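Small bottles fall over in a clear plastic bin, and glare on the table hides the labels
Home Organizing > Storage and Containers
Viewed 2,973 times

Davoud Zamani
Posted Wednesday

I am sorting small bottles (eye drops, travel lotion, a few supplements) into clear rectangular bins. The bins have rounded corners, a raised rim and walls that slope inward toward the floor. The bottles go in upright along one short end so the rest of the bin stays free for flat items.

Two problems.

1. The bottles lean. The wall is not vertical, so a slim bottle pushed against it has contact at the base and none higher up. When I pull the bin off the shelf, it tips. Wider bottles are less affected.

2. I do the sorting on a wooden table with a glossy finish, under a ceiling light. I check expiration dates as I go, and small print seen through clear plastic is hard to read at that table.

I have tried a folded paper towel under the bottles. It made the lean worse. I would prefer not to glue anything into the bin, as it gets washed. The shelf depth is 400 mm and the bin runs front to back.

Pictures of the table are below.
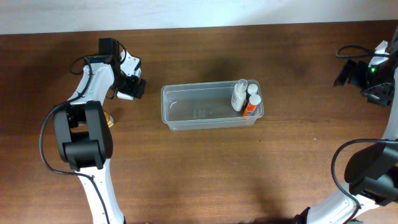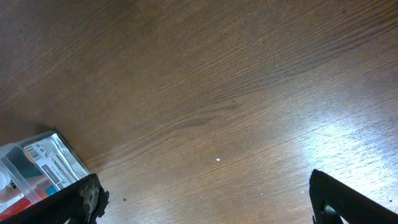
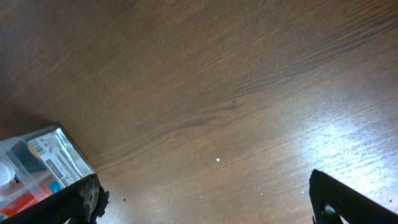 Clear plastic on the sorting table. The two bottles are at the right end of the bin in the first picture; the other two show the glare on the wood.

Is there a divider that works with sloping walls, and is there a better way to deal with the light?

femar_shelf
Posted Wednesday, edited once

On the lean: a straight divider cut to the width of the floor will leave a wedge-shaped gap on each side near the rim. Cut it as a trapezoid. Measure the inside width at the floor and again at the height where you want the divider to stop, mark both on a piece of card, and test the card in the bin before cutting plastic. Mine needed 13 mm more at the top than at the bottom, but measure your own.

For slim bottles you do not need a full divider. A narrow open box, standing on the floor of the bin and tall enough to reach the shoulder of the bottle, does the same job. The box has straight sides, so the slope of the bin stops mattering. Plarnorham sells a set of these in two widths. The narrow one takes two slim bottles side by side. It lifts out for washing.

If the floor of the bin has a molded mark on it, check that it is flat to the touch. A raised mark under a narrow base is enough to start a lean. Move the bottle an inch either way and see if it stands.

Do not use foam or paper under the bottles. A soft base compresses on the heavier side.

On the light: turn the table or change your seat before buying anything. The bright patch is a reflection, so it moves when you move. Sit where the patch falls on a part of the table you are not using. If you can't, put a matte cloth or a sheet of gray card under the bin. That takes care of the reflection off the wood. Reflection off the bin wall is separate, and for dates I would take the bottle out.

tovik88
Posted Thursday

just get the Ultard bins, straight sides. problem solved. no idea about the light

Davoud Zamani
Comment on femar_shelf's reply

Card template fits. The difference on mine is smaller than yours. I will cut the divider from the lid of an old Vörös tub and order the narrow box if that fails. Gray card is in place under the bin and I have moved the chair to the short side of the table. Dates are readable with the bottle in the hand, less so through the wall. Leaving this open in case anyone has a source for a matte mat that can be wiped down.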